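Fruit and Vegetable Handling, Unit 2: Keeping What You Picked
Course notes, Oltudport Evening Kitchen Program

Last session ended with everyone agreeing that peaches should be eaten over a sink. We now move to the ones you don't eat the same afternoon, which is where the money goes.

Start with the split that governs most of this unit. Some fruits keep ripening after they leave the plant: peaches, pears, plums, bananas, tomatoes. Others are as ripe as they will ever be: cherries, grapes, citrus, blackberries. A hard pear is a pear with a future. A sour grape is a sour grape, and a week on the windowsill will only make it a wrinkled one.

The first group gives off a good deal of ethylene gas as it ripens. Put a ripe banana in a paper bag with your hard pears and check them daily. Put the same banana next to your lettuce and you will get brown spots on the lettuce, and you will blame the store. 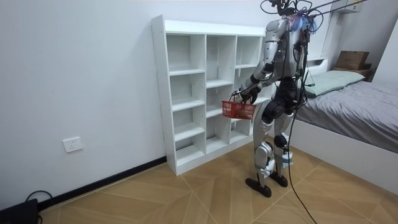

Humanoid robot beside a white cubby shelf.

Storage at home, then. Potatoes want dark and cool, with some air. Onions want the same thing, but in a different spot -- they are bad roommates. Whole tomatoes stay on the counter until ripe. Berries go in the fridge unwashed, in a shallow layer, and get rinsed right before eating. Yes, I know what the jar people online say about vinegar. If you try it, dry the berries completely, or you have built a small mold farm.

For the tasting we will compare two plums from the Menzies orchard list, Landex and Curnau. Landex is firm and tart and holds up in a pie. Curnau is lovely for one afternoon and jam by breakfast. Taste both before you read the growers' notes, which were written by people selling plums.

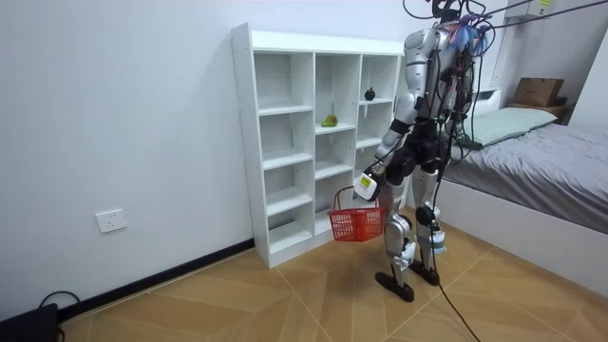

Buy for the week you are going to have. If you cook on two nights, shop for two nights, and let the freezer handle your ambitions. Plums freeze well halved and pitted, spread on a tray first, then bagged. Skip the tray and you will own one large plum.

For next time: bring one fruit you suspect is past saving, in a sealed container. Sealed, please. The room is also used in the morning. Read the handout on freezing and write down what you threw out this week, including the cilantro.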